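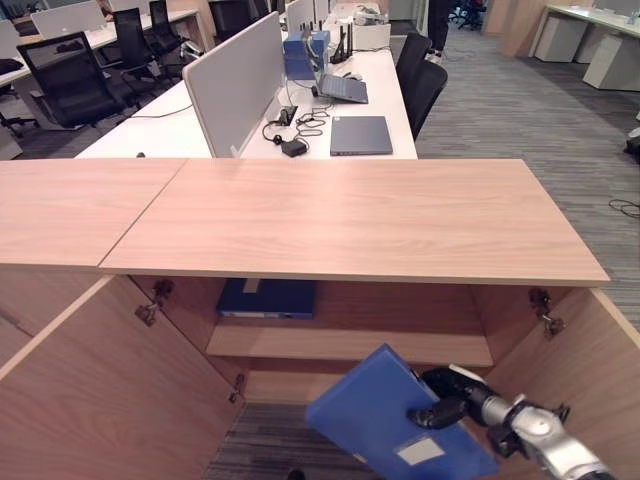

Proris A2 Shelf-Filing Package

Mobile arm package for offices that keep paper records in ordinary two-door cabinets. Supplied and supported by Arell.

Scope of supply

Single arm with parallel gripper, black finger set
Mobile base with onboard battery and charging dock
Head camera and wrist camera
Control computer with the Achari task software, one seat
Commissioning visit, 2 days on site
Operator training for up to two people

Not included: network cabling, cabinet modifications, labels, additional seats.

Intended work

The package places and retrieves binders, box files and similar rigid items on open shelves. It works from the floor side of a standing cabinet and reaches in over the open doors. Binders can be laid flat or stood upright, provided the gripper can close on the spine or on the edge of the cover. Soft folders, loose sheets and hanging files are outside the specification.

Site requirements

Floor: level, hard or short-pile carpet. Loose cables in the travel path must be rerouted or covered before commissioning.
Aisle: doors must be able to stand fully open without touching a chair or desk. Chairs that are normally left out count as obstacles and should be shown on the floor plan.
Cabinet: hinged doors, with one or more fixed shelves. Sliding doors and tambour fronts need the side-reach kit (quoted separately).
Labels: a plain light label on the face or spine of each binder. Dark on dark does not read reliably.
Power: one grounded outlet within reach of the dock, not shared with a printer.

Planning the purchase

Budget for the cabinet survey first. Most change orders on this package come from shelf heights and door swing, and both can be measured by the customer in an afternoon. Survey forms go to Wayne Friesen in applications, who returns a reach report for each cabinet type. A cabinet that fails on the lower compartment can often be passed for the upper one only - the report states this per shelf.

Delivery is 19 weeks from receipt of order and approved floor plan. Orders placed in June ship with the current finger set. Customers with a Jimen base already in service can order the arm and cameras alone; the adapter plate is listed under accessories.

Extended support is sold by the block. One block is 40 hours of remote engineering time, drawn down in quarter-hour steps. Unused hours carry over once.

Spare parts to hold on site

Finger pads, one set
Wrist camera cable
Dock contact strip

The pads are the only routine wear item. Replace them when the surface is glazed or when binders begin to rotate in the grip during a lift.

Quotations

Send cabinet drawings, floor plan and the number of binders moved per day to Sreekumar Kurian, sales engineering. Quotations without a floor plan are issued as budgetary only.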